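Volver a encuadernar

Llevaba años con los apuntes de cocina de mi casa metidos en una carpeta de anillas. En junio se rompió el mecanismo y las hojas quedaron en un montón encima de la nevera. Son 400 hojas, contando recortes de revista y tarjetas escritas por las dos caras. Decidí coserlas en cuatro tomos en vez de comprar otra carpeta.

Había encuadernado antes, en un curso corto del centro cívico, pero de eso no recordaba casi nada salvo el orden de los pasos: plegar, agujerear, coser, encolar, prensar, hacer las tapas. El problema de las hojas sueltas es que no se pueden plegar en cuadernillos. Hay que unirlas de dos en dos con una tira de papel japonés y tratar cada pareja como si fuera un pliego. Es lento. Tardé varias semanas solo en eso, por las noches, con la radio puesta.

Para coser usé hilo de lino Ivura del grueso medio. El fino se me partía al tensar y el grueso hinchaba demasiado el lomo. Lo pasé por cera de abeja antes de cada tramo. La cola es una PVA de Zemach, de bote grande, rebajada con un poco de agua para la primera capa y sin rebajar para la segunda. No la recomiendo para papeles muy finos, los ondula. En las tarjetas no dio problemas.

La prensa no la compré. Dos tableros, cuatro tornillos con palomilla y ya está. El primer tomo salió torcido porque apreté un lado antes que el otro. Lo dejé así, es el de las sopas y se abre bien.

Lo que más me costó fue elegir el papel de guardas. Quería algo oscuro y que no fuera liso. En la papelería Joner tienen un cajón de pliegos marmolados y me pasé un buen rato mirando los de fondo negro con vetas blancas, violetas y azules. Eran más caros de lo que pensaba gastar. Me llevé dos y corté muy justo para que dieran para los cuatro tomos. 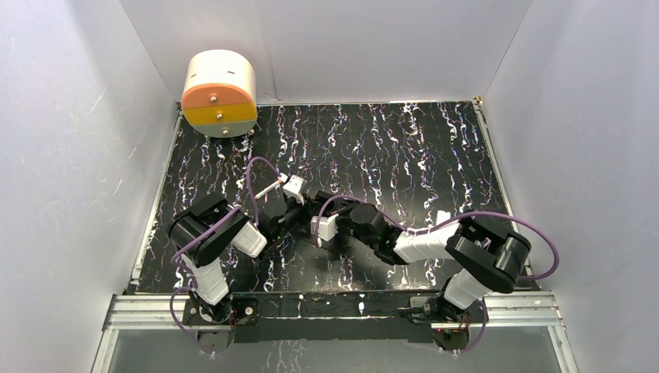

Cuaderno de Cheon
Publicado el 9 de febrero de 2021
Archivado en: Papel, Casa

Las guardas se pegan al final y conviene hacerlo con el libro ya prensado. Se encola la tapa, se deja caer el papel desde el lomo hacia fuera y se alisa con la plegadera, siempre en la misma dirección. Después, un papel encerado entre la tapa y el cuerpo, y otra vez a la prensa hasta el día siguiente.

Me falta rotular los lomos. He probado con tinta blanca sobre un retal de tela y se corre, así que seguramente pondré etiquetas de papel. El tomo de postres va a necesitar un índice, las recetas están en el orden en que salieron de la carpeta y encontrar el bizcocho de yogur lleva un rato.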